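The bench at the end of the bed

2021-07-14

Every few years somebody in the furniture trade rediscovers the foot of the bed. This time it is Prakwood, whose end-of-bed bench costs 343 pounds and is sold with the promise that it will "finish" a room. Boria has one for less, with a lift-up lid. Kokier, which used to make perfectly good wardrobes and leave it at that, brought out its own in April and calls it a landing place.

I have my doubts. I have lived with a low surface at the foot of a bed for 15 years and I know what lands there. In the brochures it is a folded throw and a hardback. In my house it is receipts, a charger for a phone we no longer own and a jumper that is too clean to wash and too worn to put away. A flat thing at knee height, on the way to bed, is going to be used as a table whatever the label says.

The bedrooms I have been in this summer bear that out, and the best of them had plenty going for it. Pink and white striped wallpaper, a pink padded headboard, a tall white wardrobe with gold flowers on it. Whoever chose all that knew what they liked and carried it through to the curtains, and I would take it over another beige room any day.

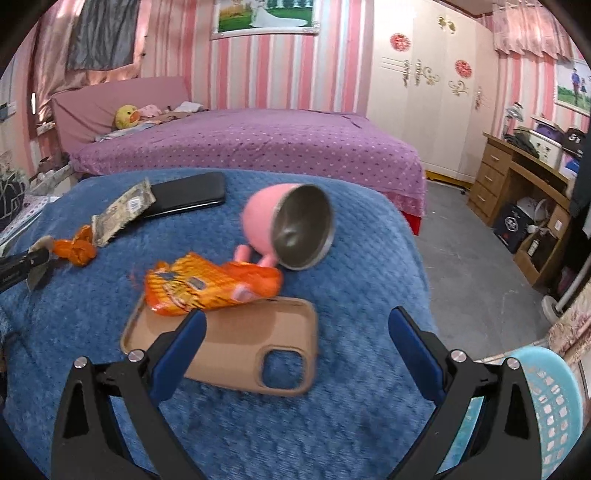
A blue textured blanket in front of the bed, with a tan phone case, a pink cup on its side and an orange snack bag.

None of it is dirty or shameful. It is pocket stuff and snack stuff, the sort of thing you put down with one hand. The torn wrapper could go in a bin. The phone is lying face down on the blanket, where mine would be too. What interests me is that there is a desk across the room with a column of three drawers, and its top is cluttered as well, with a storage box, a black bag and a small lamp. A fresh surface does not seem to relieve the old one. You just get two.

Shiferaw, the storage firm, has an answer to this, and naturally it is something else to buy: a shallow tray, 2 to a pack, meant to sit on the bench and "gather the day". I tried a pair. They gathered the day very well. They then gathered the rest of the week, and because everything was in a tray I felt no need to deal with it. I went back to the bare blanket, where at least a crisp packet looks like a crisp packet.

If you want the bench, have it for sitting on. Putting socks on is easier with one, and mine has saved my back more than once. Skip the lid, as anything stored inside means clearing the top first, and you won't. A washable cover matters far more than the wood underneath. A raised pattern is kind to creases but keeps hold of crumbs, so take it outside and shake it properly.

And measure the walking space. Boria's bench with the lid comes in at a generous depth, and in a small room that leaves you edging sideways round your own bed. My own rule is to lay a blanket on the floor in the shape of the thing and live with it for a few days before paying. I did that with the Prakwood one. By the second evening there was a mug on it.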